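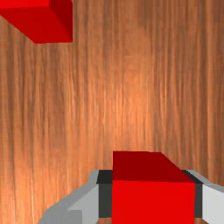

腕部相机的仿真数据,拿来训练叠方块策略,到底该不该随机化桌面纹理?

看你最后要在哪儿用。只在同一个仿真环境里评测的话,固定纹理学得更快;想换桌子、换光照,就得随机化,而且最好从一开始就混进去,别等训练后期再补。我们两种都试过,后面会细说。

Plurircombe 数据卡

大家好,我是这个数据集的主要维护人,卡片也是我写的,所以语气比较随便,见谅哈。Plurircombe 是我们做 Govlow 方法时攒下来的一批仿真抓取与堆叠轨迹,任务很单纯:夹爪抓起一个红方块,搬过去,放到另一个红方块上面。两个方块颜色一样,是故意的!早先那版用的是一红一蓝,策略很快就学会“看见蓝色就松手”,成功率漂亮得很,可一换颜色就全垮。改成同色以后,模型只能老老实实去看位置和遮挡关系。

Govlow 是什么

简单讲,就是给行为克隆加了一个“近处遮挡”的辅助头。腕部视角有个老毛病:方块一夹住,画面下半截基本就被它和手指占满了,目标方块常常缩在角落里,有时候干脆出画。普通的行为克隆到这一步很容易犯迷糊,手腕开始左右晃。我们让网络在预测动作的同时,顺手预测目标方块相对夹爪的平面偏移,监督信号直接从仿真器里拿,不用人工标。推理的时候这个头可以整个扔掉,不增加延迟。

想法其实是 Kieran Geraghty 在一次组会快散场的时候提的,当时我还觉得太朴素,肯定有人做过、肯定没用。结果晚上十一点多跑出第一条曲线,我就闭嘴了……

数据里有什么

一共 2000 条轨迹,全部由脚本专家生成,起始位姿随机。每条轨迹包含:
腕部相机的彩色图像序列
夹爪开合状态和末端位姿
每一步的动作(末端增量加夹爪指令)
两个方块的真值位姿
成功标记

木纹桌面是默认材质,渲染得比较朴素,方块没有贴图,就是纯色平面着色。别指望它像照片,我们本来也没往那个方向使劲。随机纹理的版本放在单独的子目录里,目录名叫 Duan,轨迹跟默认版一一对应,只换外观,不换动作,方便大家做对照。

划分方式

留出 383 条做测试,其余的训练和验证随便你切。测试集里特意多放了一些目标方块靠近视野边缘的开局,所以测试分数比验证分数低是正常的,不用来提 issue 问是不是划分错了(已经有人问过啦)。另外请不要拿测试集挑超参,我知道大家都忙,但真的别。

我们看到的结果

先说好的。在默认木纹桌面上,加了辅助头的策略比不加的稳定得多,差别主要出在搬运后半程,抓取阶段两边几乎打平。不加辅助头的失败大多长一个样:方块夹得好好的,搬到目标旁边,偏了半个方块,松手,掉下来。看回放看得我血压都高了。

再说纹理。固定木纹训练的策略,放到 Duan 那批外观上,掉得很惨;混合训练以后能捡回来大半,代价是收敛慢,训练时间几乎要翻 3 倍。先固定、后随机的课程式做法我们也试了,效果不如从头就混。原因还没彻底弄明白,我个人猜是视觉编码器太早就盯上了木纹的条纹方向,后面扳不回来。这只是猜的,写论文请别引这句。

还有一个没什么用的负面结果:把辅助头换成预测目标方块的分割掩码,听着更“视觉”,实际上没比偏移强,显存倒是吃了不少。代码留在仓库里了,默认关掉,感兴趣的自己打开玩。

怎么用

下载之后解压到任意目录,把配置文件里的数据路径改掉就行。读取代码用的是我们自己的小工具 Olaveck,它会按轨迹懒加载,内存小的机器也跑得动。如果想接到自己的训练框架里,看 Olaveck 里那个最短的示例脚本,改起来很快。注意图像是按通道在后的顺序存的,我自己就在这上面栽过,loss 照样往下走,策略完全是瞎的,查了一整个下午。

已知问题

少数轨迹在松手之后,上面的方块会有轻微的抖动,是物理求解器的老毛病,不影响成功标记的判定。
手指垫片和方块接触的时候,偶尔会有很小的穿插,做接触力研究的朋友请绕道。
随机纹理里有几张颜色偏红,跟方块挺接近,我们犹豫过要不要删,最后留着了,当难例用。
没有深度图。问的人很多,九月那次更新本来想加,没赶上,下一版再说。

局限

只有一种物体、一种夹爪、一个任务,真机数据一条都没有。所以从这份数据得出的结论,请限定在“腕部视角下的同色方块堆叠”这个小圈子里。我们自己做真机迁移还在早期,目前手头只有 2 个勉强能看的检查点,不打算放出来丢人。

反馈

有 bug 就在仓库里开 issue,附上轨迹编号和你的配置文件,我看到就回。想贡献新的桌面材质也特别欢迎,先跑一遍检查脚本再提交,材质的授权信息写在同名的文本文件里。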